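Poltley has set a target of 1,000 recorded pick-ups for its tidying model, and most of them will come from ordinary living rooms. Lensa Abera, who plans the collection, said the company had tried a lab first.

“The lab floor was grey and so was everything else,” she said. “We wanted colour and clutter – the sort of floor a family has.”

Each recording is made with a hand-held gripper. The operator opens the fingers, closes in on one toy and carries it to its place.
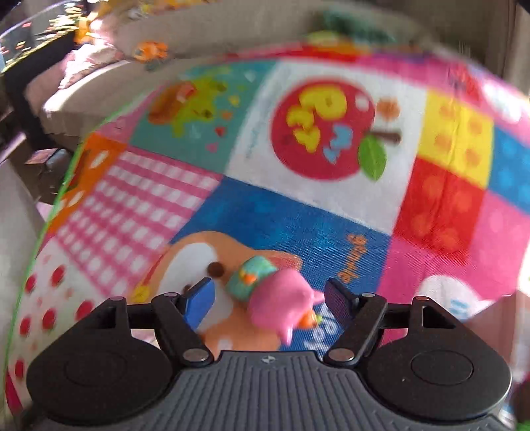 Hyun-seo Shin said the approach was the slow part. New operators rush it, she said, and the model then learns to rush as well.

Abera throws out any take where the operator changes their mind halfway. In November that came to nine in the first 100. She keeps the fumbles.

“If you drop it and go back for it, that's useful,” she said. “I'd rather have that than a perfect run.”

Soft toys were her choice. They give when squeezed, and no two grasps come out quite the same.

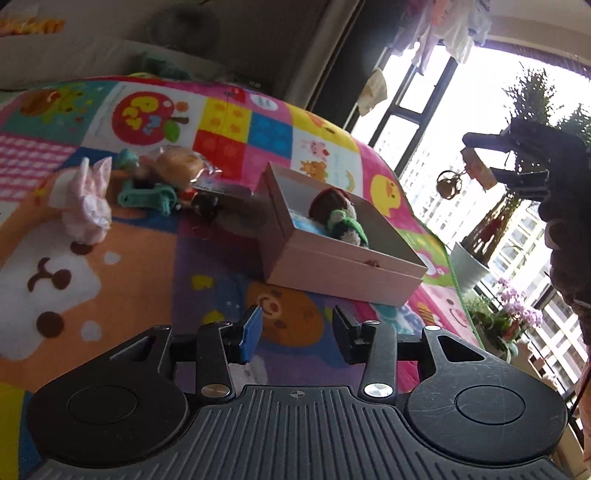

The play mat with an open pink box, a knitted doll inside and a knitted bunny to its left.

The next round moves to kitchens, with the same grippers and a longer list of objects.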